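Workshop book, Tomance cell
6 Apr 2020
Written up by Rodica Rusu, with bits from Virgil

Good start to the week. The soft gripper ran all morning on the yellow boards and I'm really pleased with it. Four fingers, rubber tips, and for a long board we only want the middle two doing the holding (the outer pair just hang there, out of the way). In March we were still trying to pick these up with suction and the ribs beat us every single time, so this feels like a big step!

Count at the lunch stop was 259 picks, five of them dropped. So 254 good ones. All five drops were on boards that came in skewed. Virgil thinks the infeed guide wants moving over a touch and I agree, but I'd like to see a full day first before we start shifting things.

Finger pressure is where we left it on Friday. I tried it one step lower for 25 boards and saw no difference in the hold, but the boards swung more on the turn, so I put it back. Glossy faces came through clean, no rubber marks that I could find. Checked a handful under the bench lamp as well.
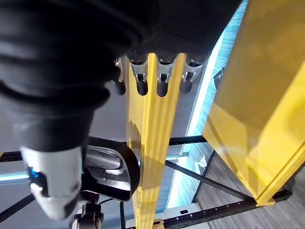 Book 3, page 41

Grip looks to be right up at the top end of the board, tips either side, with the rest of the length hanging down. I'd like to try taking it a bit further down next, to calm the swing. Virgil worries about the fingers fouling the black frame on the way past, so we'll do it at crawl speed the first few times with a hand near the stop.

Now the people side, which I promised to keep notes on. The packing bench used to mean one person lifting and turning boards for a whole shift, and on a 2,000 day you could see it in their shoulders by three o'clock. This morning the bench crew swapped between feeding, checking and watching the cell. The checking got better straight away - they found a run with a chipped rib that would have gone out to Rezende in the old days, when whoever was on had their arms full and their eyes on the clock.

Not all rosy. Feeding the cell is dull, and two of the crew said so. You also can't chat as easily, because the robot doesn't slow down when you're halfway through a story. Virgil suggested letting the crew set the pace themselves from the panel, inside limits, and I love that idea. It's a small change in the program and I can't see the plant office minding as long as the daily number holds. They also want to learn to clear a dropped board and restart without calling one of us. Yes please! I'll write a one-page sheet and go through it with each shift.

One thing I hadn't thought of: the old hands know by feel when a board is bent, and the gripper doesn't. It will happily pick up a bad one. So the feel has to happen at the infeed now, by whoever is loading. Need to say that out loud at handover so it doesn't get lost.

To do
- full day at present pressure, log every drop
- mark the infeed guide before anyone moves it
- lower grip trial, crawl speed (Virgil)
- pace setting on the panel, ask the crew what range they want
- restart sheet
- spare tips from Imavo, chase the order
- send the morning's numbers to Drirnance, they've been asking

Virgil adds: clip screws on the fingers checked at lunch, all tight. Will look again Wednesday.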